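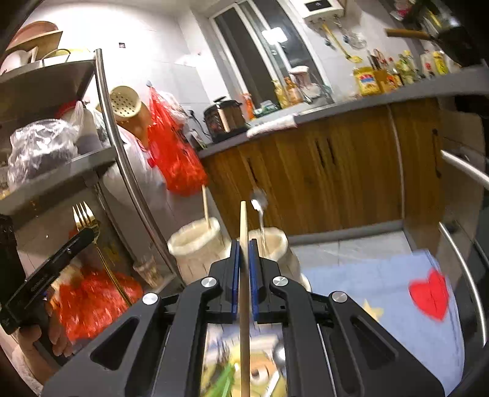
箸をつかむ「マリノ」。左手側はフォーク。

評価票の締め切りは7月19日だった。カルライン・ホーセンスは夕食のあとで箱を開けた。

マリノは手に持って使うグリッパーで、左右二本で一組になっている。開発元のオスタッハは、使った人の手の動きを集めて、いずれ食器を片づける機械に覚えさせるつもりらしい。説明書は16ページあり、後半は保証の話だった。月額の利用料は30ユーロ。最初の月は無料で、評価票を出せばもう一か月延びる。

課題の一番目は「食卓の道具を種類ごとに分ける」だった。彼女は編んだ入れ物を二つ並べ、箸と、スプーンやフォークを分けることにした。

フォークは簡単に持てた。箸のほうは難しかった。青いパッドで挟むと、力が足りなければ滑り、強すぎると先が横を向く。何度か落としてから、先に箸を立て、真ん中より上を挟めばいいと分かった。説明書には書いていない。彼女は評価票の「気づいた点」にそのまま書いた。

電話が鳴ったので、右のグリッパーを置いて出た。姉だった。

「まだやってるの、それ」
「今日が二回目」
「手でやれば一分でしょう」
「手でやったら評価にならない」

姉はラーネムゲートの店で食器洗いをしている。一月に手首を痛めてから、仕事は夜の部だけになった。その店にもオスタッハの営業が来たという。

「店長は乗り気だった。箸は扱えるのかって聞いたら、扱えますって」
「扱えるよ。遅いけど」
「どのくらい遅い?」

彼女は記録用紙を見た。一組を片づけるのに、ほぼ18分かかっている。そう言うと、姉は少し黙った。

「慣れたら?」
「わからない。昨日よりは速い」
「それ、店長に言ってもいい?」
「評価票を出してからにして」

電話を切って、もう一度グリッパーを握った。右手の親指の付け根が痛かった。評価票には「疲労」の欄があり、選べるのは「なし」と「少し」だけだった。彼女は「少し」に印をつけ、余白に「親指の付け根。休憩をはさんでも残る」と書いた。

次の箸は一度で立った。入れ物の縁に当たって傾いたが、倒れずに中におさまった。フォークは左手で持ったまま待たせておき、あとから入れた。スプーンは柄から先に落とした。

総合評価の欄で少し迷った。比較用の欄には、去年試したトレベル社の製品の点数を書くことになっている。あちらは軽かったが、箸は一本も持てなかった。彼女はトレベルを二点、マリノを三点とした。

自由記入には次のように書いた。

「フォークとスプーンは問題なし。箸は練習がいる。手首の悪い人が長く使うのは勧めない。パッドの替えを箱に入れてほしい」

送信すると、受付番号776と表示された。続けて、二番目の課題の案内が届いた。「ぬれた皿を重ねる」とあった。

彼女はグリッパーを箱に戻し、残りの箸を手で片づけてから、姉に番号だけ送った。

返事はすぐに来た。「店長、もう契約したって」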